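Grodov comes down off the shelf

Well, I finally did it. After two months of saying I wouldn't, I bought the big Grodov, the combining one from the third series of Tundex, and I've spent most of the Christmas week on the living room floor with it. My knees are not what they were!

A few of you wrote in after the October issue asking whether the reissue is worth having if you've already got the old one, so I'll try to answer that properly, with the warning that I'm soft on Grodov and always have been. He was the first toy I ever saved up for. I had him until I was fifteen, when my mum gave a bin bag of my things to a jumble sale, and I've been trying to be grown-up about it ever since.

The box first. It's smaller than I expected, and the artwork is the original painting with the lava and the two moons, which made me very happy. Inside you get the five vehicles, the chest plate, the sword, a sheet of stickers and an instruction leaflet folded so many times that mine has already split along the middle. There are 79 stickers. I did them over two evenings with a pair of tweezers and a lot of tea, and one of the eagle's wing stripes is still on crooked because I got cocky near the end.

The colours are much closer to the show now. If you remember the old toy you'll remember that the digger was orange for no reason anyone could ever explain, when it's plainly yellow in every single episode. They've fixed that. They've also made the legs heavier, so he stands up without leaning on something, and the knees click into two positions (straight and slightly bent, so don't get excited about kneeling poses).

What I'm less keen on is the chest plate. On the old one it slid down and locked with a really solid clunk - you could hear it from the next room. The new one pushes on with pegs, and the pegs are short. Pick him up by the shoulders and there's a fair chance the plate comes off in your hand. I've had it drop behind the radiator once already and had to fish it out with a coat hanger. 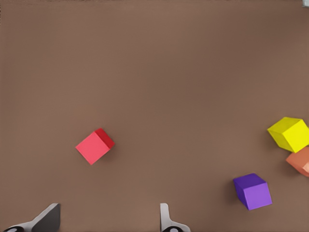
Jacobus Nkosi thinks I'm being unfair about the pegs. He wrote to say that his copy holds perfectly well, and that the trick is to fold the eagle's head right down before you put the plate on, because if it's even slightly up it pushes everything forward. He also says the old clunk was the sound of the plastic tab wearing away, and that he's gone through three chest plates on his childhood one to prove it.

I tried the eagle head thing and, all right, it's better. It still isn't a clunk.

The sword is lovely. It's the long version from the second half of the series, after the Arkham fortress episode, and it has a proper painted edge this time. He can hold it in either hand, although the left grip on mine is a bit loose and he tends to point it at the skirting board after an hour or so.

Then there's the price. I paid a bit over the odds from a seller at the Mokoena fair, mostly because I'd carried the box round the hall for twenty minutes and felt we'd bonded. Shop around and you can do better. Busisiwe Matlala got hers boxed with a dented corner for a good deal less, and who looks at the corners? An original in the same state, with the sword, will cost you around 400 pounds now, and that's without a leaflet. So if you just want a Grodov on your shelf who stands up and is the right yellow, get the reissue. If you've still got your old one with a working plate, I'd hang on to it and spend your money on the Sea Carrier when that comes out in spring.

I'm told the Sea Carrier will clip on to Grodov's back with the same pegs as the chest plate. I've not seen one in the flesh, so if anybody gets theirs early, please let me know how it holds before I put my order in.

Swaps and wants are on the next page as usual. I'm still after a left boot for the small Tundex rider, the blue one, any condition.

30 December 2018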